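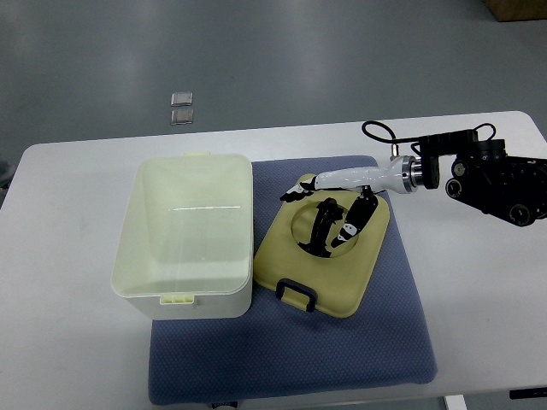 A padded mat on a white table.

The Orkov is an electric oil diffuser sold by Wollach, a home fragrance firm based in Utcombe. It was designed by Jarmo Suominen and went on sale in May. Wollach claims that one filling scents a large living room for 58 hours, but has not published the test behind the figure. The maker also describes its oils as "calming," a word with no agreed meaning in the trade. The first run was limited to 4000 units, according to the company, although the units carry no serial numbers. A smaller version, the Jääskeläinen, has 2 heat settings.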